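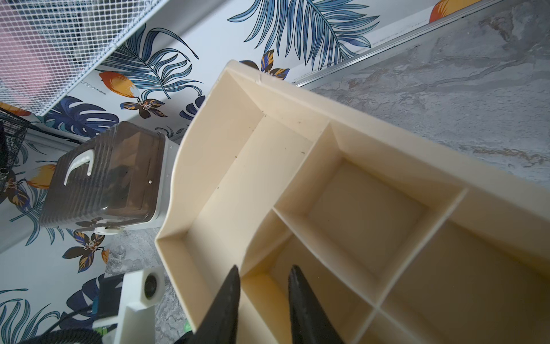 A cream drawer organiser with divided compartments.

About Branwood

Branwood started in March, in the back half of a shared office above a bakery, when Trinidad Henríquez and Darius Munteanu decided they had read one too many cheerful forecasts about the labour market and would like to have a go at writing some plainer ones. They had both come out of bank research departments, and they both had a habit (they still do) of ringing up employers to ask what was going on before they opened a spreadsheet.

We're a small economics practice, with seven of us on staff at present, and most of our work is on jobs, wages and household debt. Councils, unions, credit unions and the odd family business come to us when they want to know what a change in interest rates or a plant closure is likely to mean for the people who live nearby. We try to write it all up in language you could read on the bus.

Oriana Painemal looks after our regional work and wrote the Lenonska report, our longest piece so far, which followed what became of 1,475 workers after the mill there shut its doors. It's a sobering read in places, though we were very glad to see how many of them had found their way into the trades, and gladder still that so many took the time to write back to us! Nicanor Paredes runs the household debt series, and Davoud Heydari keeps our data in order and edits nearly everything that leaves the building, usually for the better and always for the shorter (he has not been allowed near this page).

We don't sell investment advice and we don't manage anyone's money. Our income comes from commissioned research and from subscriptions to Pramavis, our newsletter, which goes out with a long article, a few charts and a letters section that has become rather lively. Clients see a draft to check their own facts, and the conclusions stay ours.

Each year we also take on two students through the Papadopoulos placement, which is paid, and which has brought us some of our favourite colleagues. You don't need an honours degree in economics to apply. A good question about your own town will do very nicely, and we'd love to hear it.

Page last updated July 30, 2019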